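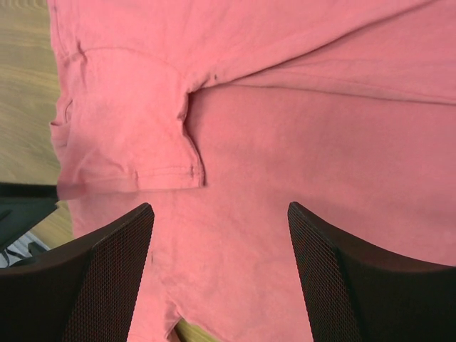

The Stureck folding board: six months of T-shirts later

By Magdalini Liapis
2 Nov 2025

Print this | E-mail this to a friend | 14 comments

I resisted buying a folding board for years, mostly because my mother folded for a household of six with nothing but a bed and a radio and she'd have laughed me out of the house. Then in April I opened my T-shirt drawer, it jammed, I pulled, the front came off in my hand, and that evening I ordered the Stureck one. I've used it nearly every week since, so I think I've earned an opinion!

It's the usual sort of thing, hinged plastic panels, one on each side and one that flips up from the bottom. You lay the shirt face down, smooth it out, flip left, flip right, flip up. Mine is the adult size, which opens out to 60 cm wide (there's a children's one too, a good bit smaller, and I wouldn't bother with it unless you've got very small people at home).

First the good. Everything comes out the same size, and I can't tell you how pleasing that is when you stand them up in the drawer. I'd always folded by eye and my stacks leaned. It's also quick once your hands know what they're doing. My husband Sinan, who used to roll his shirts into a sort of sausage, will now do the whole pile if the board is already out. He won't go and fetch it, mind.

Now the grumbles. Soft old cotton is where it struggles. I've got plenty of tees that have gone thin and faded with washing and they just don't want to lie flat, you smooth one bit and a ridge pops up somewhere else. Sleeves are the other thing. The instructions tell you to leave them sticking out and let the side panels take care of them, and with a long sleeve that's fine, but a short sleeve bunches up under the flap and leaves a lump. I tuck mine in by hand first so they lie on top of the body, hem straight, and then use the panels. It adds a few seconds per shirt and the finished fold is much neater. If the hem's gone wavy, give it a little tug from each end before you tuck.

The hinges are a bit squeaky. They haven't cracked, though, and my neighbour's Dolton board lost a hinge within 2 months, so I'm counting that as a win. I did try hers before it broke, and the plastic was nicer to the touch but so slippery that the shirts slid about. The Stureck has little holes all over which seem to grip better.

Storage is a nuisance if you live in a small flat. It folds down to a slab and lives behind the ironing board, where it falls over every time I open the cupboard. A hook hole would have been nice, Stureck, if you're reading!

Would I buy it again? Yes, for T-shirts and polo tops. Jumpers are too thick for it and I do those on the bed, same as ever. Towels, don't even try. If you've only got a handful of tees, a big piece of stiff card will do you perfectly well and cost nothing, but with two of us and far too many shirts I'm keeping mine out.

106 people found this review useful

Share (2)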